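Lodley Field Watch with Canvas Strap – Review
Reviewed 2021-05-28

I bought the Lodley in April to replace a dress watch that had become too scratched for work. It came from Trendport, in a plain card box with a spare strap and a leaflet. I have worn it most days since.

The case is brushed steel and sits fairly flat, so it goes under a shirt cuff without catching. It measures 40 mm across, which looked large on the website but is fine on a medium wrist. The dial is cream with black numerals. I can read it at arm's length without my glasses, though the date window is too small for that.

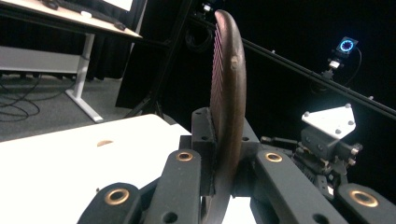
Straps and fit

The strap is 20 mm wide at the lugs, a common size, and changing it took two minutes with the pin tool supplied. The canvas was stiff for the first week. I swapped it for a Mansour leather one I already owned and much prefer the look – the canvas is now in a drawer. The buckle is the weakest part, with a thin tongue that bends if you pull it sideways.

Timekeeping has been good. It is a quartz movement and I have not had to correct it yet. The tick is loud enough to hear on a bedside table, so mine stays on the landing at night.

Water resistance is only for splashes and hand washing. I take it off for the pool at Cleltthorpe.

Good: clear dial, slim case, easy strap changes
Less good: loud tick, thin buckle, tiny date

Would I buy again? Yes, at the sale price.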